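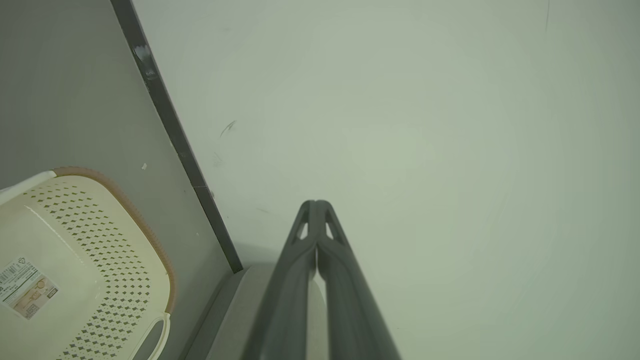
Gripper fingers closed beside a perforated basket, wrist camera view.

About Porkico

Porkico builds and supports a two-arm handling kit for household items: laundry, bedding, soft toys, packaged goods. The kit is sold to research labs, appliance makers and care equipment suppliers that need a working manipulation setup without designing one. We do not sell to private homes.

The standard product is the Werkeck kit. It ships with two arms, two parallel sets of gripper fingers, wrist and head cameras, a controller and the recording software. Spare fingers are included, as they are the part customers replace most often. Assembly takes two people one working day. The software runs on a single workstation and stores camera streams and joint positions against a common clock.

Gillies is our service plan. It covers calibration, finger replacement and remote fault diagnosis, and it can be bought for kits up to 7 years old. Faults reported before noon are assigned the same day. Arms that cannot be repaired on site go back to our workshop, and a loan arm is sent out in the meantime.

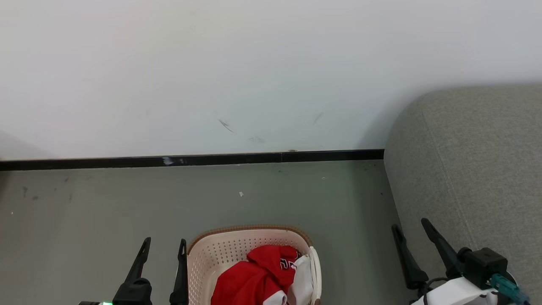 Werkeck is tested on ordinary household goods in furnished rooms, because fixtures and test blocks reveal little about fabric. Garments fold over themselves, hide their own edges and catch on whatever they are stored in. A typical setup places a perforated plastic laundry basket between the two open grippers, near a sofa, with a red garment crumpled on top and a white cloth tucked partly under it. The software has to find a graspable edge on the upper item and leave the lower one in place. Printed lettering on a garment can be mistaken for a fold line, so printed items are a fixed part of the test stock.

The current test library holds 1,306 recorded trials across 26 item types. Of these, 618 use a basket or bin as the starting container. Customers with a Gillies plan can download the full library, including failed trials, which are labeled by failure type.

Irken is our scheduling tool for sites that run more than one kit. It assigns tasks, logs operator hours and flags arms due for calibration. It is included with orders of two or more kits and is available separately for existing customers. The next release is planned for November.

Demonstrations are held at our test rooms by appointment. Visitors may bring their own items, provided each one fits in a standard laundry basket. Requests for quotes should state the number of kits, the supply voltage and the types of items to be handled.

Page last updated June 13, 2025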